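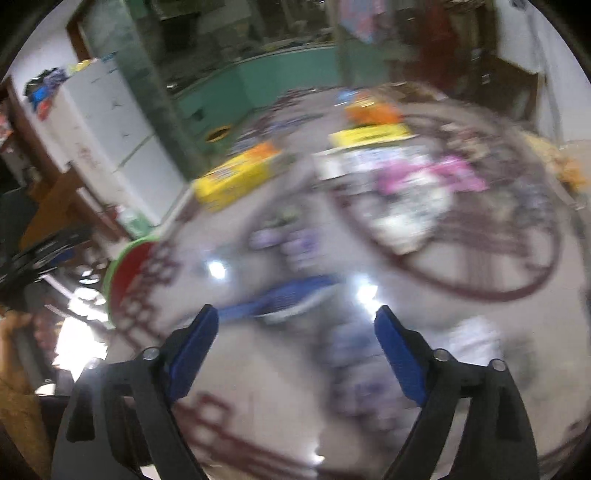
*The round tray with the maroon pattern, and the things which stay on it.*

## How to take sticky marks off a shiny printed tray?

**Posted by Prelto, February 26, 2025**

Hello all. I have a big round tray, silvery grey, with a large maroon ring and pink and white flowers printed on it. I bought it last August at the market in Zaltbridge for 700 and I like it very much. We put everything on it: boxes, packets, a small dish. Now there are sticky places where the boxes stand, and when the light falls on it I see every mark.

I have tried warm water with washing-up liquid. It helped a little, but the surface became dull after drying. I am afraid to rub harder, as I don't know if the print is under the shine or on top of it. My neighbour says vinegar. Is it safe? I don't want to lose the flowers.

**Mindura** (418 helpful replies)

Please don't begin with vinegar. On some printed trays it is fine, on some it makes the colour pale, and you can't bring it back.

First take everything off. Put a few drops of cooking oil on a soft cloth and lay it on the sticky place for 2 minutes. Then wipe in small circles, without pressing. After this, wash with a very little washing-up liquid, rinse with clean water, and dry at once with another cloth. I think your dullness is from soap which stayed on the surface, so the rinsing is important.

Before all this, try it near the rim, in a place where there is usually a box. If some maroon comes on the cloth, stop, and use only water. And please keep away from the green side of the sponge, I spoiled one tray like this.

**Joo**

I have the same kind of tray, 33 cm, and I gave up with cleaning it every day. I cut a round piece of clear table cover and put it on top. The pattern is still visible and I wash only the cover.

**Prelto**

Thank you both. I tried the oil near the rim and the cloth stayed clean, so I will do the middle tomorrow. Joo, does the cover slide when you carry the tray?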